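About Koluvlow

Koluvlow is a small company for printed wallpaper, table coverings and the tidy workshop. We began with one printing table and two people, Maricel Lumbao and Jerome Agbayani, who both came from other trades and wanted to make surfaces that are pleasant to work at. Today we are 42 persons in two buildings, and we still answer the telephone ourselves.

Our first customers were sewing rooms and repair benches in the neighborhood. They asked for something which is easy to wipe and not gray. Maricel drew the first flowers by hand, with pencil and watercolor, from the plants behind her mother's house. Many of these drawings are still in our collection, with small corrections made over the years.

What we make

We have at present four families of prints. Hestulska is the botanical wallpaper, with large flowers on white ground. Edier is the quiet one, made of leaves and stems only. Hakala is for kitchens and has berries and herbs. The fourth family has no name yet, because we could not agree on one -- suggestions from customers are welcome and we read all of them.

Every print can be ordered as wallpaper or as covering for a table. The wallpaper comes in rolls, and we cut also half rolls for small corners. Table coverings are cut to the measure you send us. Please measure the table two times, and write to us if the corners are rounded. An order of usual size leaves our house in up to 7 working days. In February we print more slowly, as the big press has then its yearly service.

How we work

We believe that a work place should be nice to look at also when it is used every day. For this reason we put our own prints on our own walls and tables, and not only in the showroom. The tables in the workshop get scratches, crumbs of material and marks from tools, and in this way we learn which pattern stays calm for the eyes and which one becomes tiring after some hours.

Each tool in our house has a tray or a hook where it belongs. The rule is simple: at the end of the task the tool goes back, and the surface is wiped. New colleagues learn it in the first week together with the cutting. We are not strict people, but a blade or a screwdriver forgotten under a sheet of paper can damage a full roll, and it has happened to us more than one time.

Jerome is responsible for paper and colors. He keeps a folder with a sample of each print run, and when you order a second roll later, he compares it with the first one before it is packed. Maricel leads the drawing room and still decides about every new flower. She is known for sending a cornflower back many times. 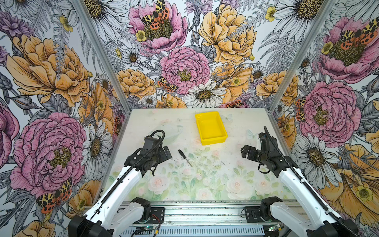
Department: Bench and Tabletop Surfaces

Our department takes care of everything that lies flat. The roses in pink and cream, with green leaves, are printed pale by intention, so that a screwdriver with black handle is easy to find on them. For the walls around we like a stronger print, here with peonies in pink and golden-orange, white daisies and purple cornflowers. The moth sitting in one of the peonies is a favorite of the children who visit us. The yellow tray is the kind of color we recommend for small things on such a table. A surface in use collects dark specks, and for cleaning, a soft brush first and then a damp cloth is enough.

We are glad to advise you if you are not sure how two patterns go together. Write to us with the measures of your table and the color of the floor, and we send you small samples by mail. The showroom is open from 9 in the morning until 4 in the afternoon, and the bell is on the left side of the gate.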